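Junlow Costume Makers Board > Masks & Heads > Foam head keeps sagging at the jaw

foamgoblin
Posted Friday, 9:42 pm

Okay, I'm stuck. I'm building a big wolf head for a haunted trail in November (yes, ours runs late, the town likes it that way) and the lower jaw droops more every time I put it on. It's upholstery foam over a plastic mesh frame, and the whole thing weighs 58 ounces before fur. I already redid the hinge once. The pattern is the old Gouveia one with the snout made longer, and I'm starting to think the longer snout was a dumb idea — but it looks so good!

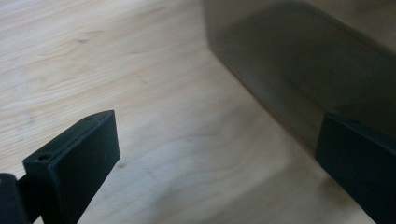

What should I use to stiffen the jaw without making it heavier? I'd go with a strip of thin plastic sheet glued along the inside of the jawline, because it holds the curve and you'll barely feel it on your neck. I got that from an old tutorial and did it on my last head, a fox, and it lasted three seasons. Only now I'm out of room in there because of the hinge. So do I move the hinge back, or drop the moving jaw completely?

hollowmoon
Posted Friday, 10:15 pm

Drop it. I've worn moving jaws on a trail and between the dark and the screaming I don't think a single guest noticed mine open. A fixed open mouth with good teeth scares people just fine, and you get to see out through it too.

foamgoblin
Posted Friday, 10:31 pm

See, that hurts, I spent 15 hours on that hinge. The little kids do notice, they always want to feed it candy. Anyway I haven't cut any fur yet so nothing is final. I ordered two yards of the Skundar long pile and if it's as heavy as people say, the jaw is going to be even worse.

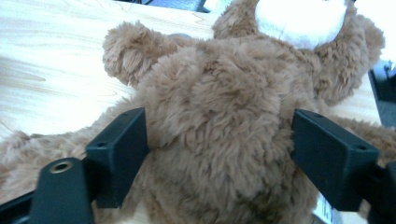
Rodrigo Leitão
Posted Friday, 11:04 pm

Don't drop the jaw, move the hinge. Yours is probably too far forward for a snout that long. Put the pivot right in front of your ears, run wide elastic from the jaw up to the frame on both sides, and it will close by itself. And shave the fur on the chin before you glue it. Long pile under the jaw weighs more than you'd think and all it does is collect spit and fake blood.

hollowmoon
Posted Friday, 11:12 pm

Elastic goes slack halfway through the night, though. I had to safety pin mine in a porta potty.

Rodrigo Leitão
Posted Friday, 11:20 pm

Then it was cheap elastic or it was stretched too tight. Swap it every season.

foamgoblin
Posted Saturday, 8:50 am

Slept on it and I'm moving the hinge. I taped the jaw in the new spot this morning with my chin strap on and it's already way better, it only hangs open a little when I look down. I'm going to shave the chin with my old pet clippers, leave the cheeks long, and cut all the pieces from the back with a blade so I don't chop the pile off.
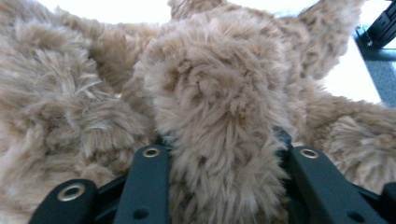
Then the ears go on last, once I know how the weight sits. If it still tips forward I'll stick a bit of padding at the back of the head and call it good. Vimasdale Trail had 109 people through on opening night last time, so this thing has to survive a lot of lunging.

hollowmoon
Posted Saturday, 9:26 am

Fine, but pack safety pins. I still say fixed jaw.

foamgoblin
Posted Saturday, 9:33 am

Packing 5, just for you. Does anybody know if hot glue holds on the mesh where the old hinge was, or do I need to sand it first?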